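September - bench notes, Karras two-arm kit on trial from Plekcombe

2 comments · 0 shares

Second session with the kit. Ekow Ofori wants a yes or no before the loan runs out in 30 days. List price is 1,398 per gripper with the wrist camera, 12 spare finger pads included. Started with the flat black unit, since thin parts with rounded corners are what we'd mostly run at Korkunwood.

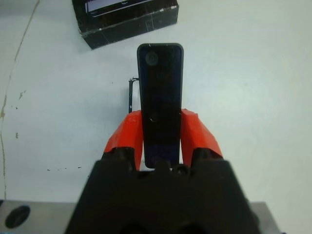

Flat unit upright between the pads, wrist camera.

Grip force at 20 percent for this one. The wrist view shows the rim of the part well enough to set the grip height by eye. The faceted pads are an extra-cost option and I would want them in the quote. Manual is thin on how to seat them - asked Plekcombe for a better drawing.

Then both arms, flat unit and the taped box on the table together. Left arm goes for the box, right arm waits open on its own side. Kept a hand's width or so between the parts to leave room for the fingers.
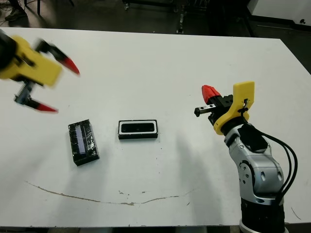

Fingers and wrist camera

Checked the open position against the sheet. Both main pads stay in view at full spread, so the camera can be used for lining up before the approach. Bradley Stockdale asked if the room behind the table would bother the part finder. Want to try it with a plain screen up and compare.

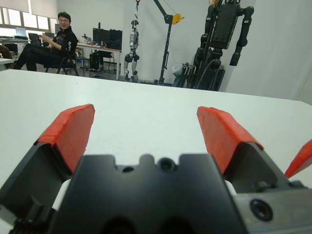
Wrist view, fingers open, table clear between them.

To do: ask Dretimton what they pay for service, get pad price in writing, repeat the box pick at lower speed.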